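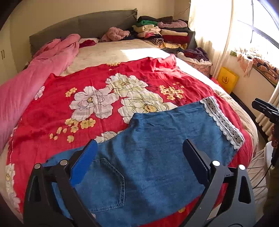 Figure 2. Denim laid flat on the bedspread, piles of folded clothes beside the headboard.

February
By Shahnaz Navaratnam and Kasun Samarakoon

3.2 The bed as a folding table

I went in expecting tables, I really did! But in home after home in Virumden the folding happened on the bed, with the quilt shoved to one side and the finished piles growing up by the headboard. We logged 1,037 garments this way, and denim was my favorite to follow (stiff, easy to smooth out, happy to stay put). 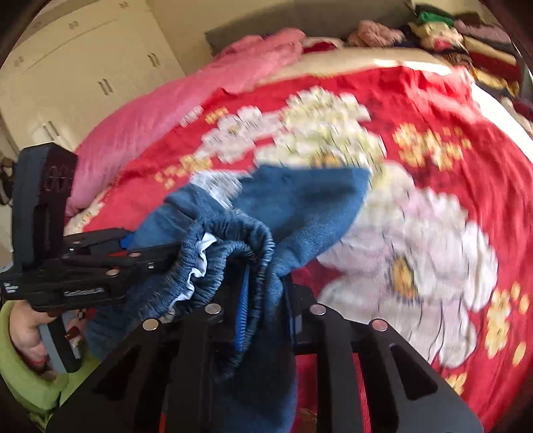
Stretchy waistbands were another story. They curl and bunch, so I coded them apart from the flat hems, and Kasun went back over 18 of the trickier ones with me before we settled on the labels used in Section 4.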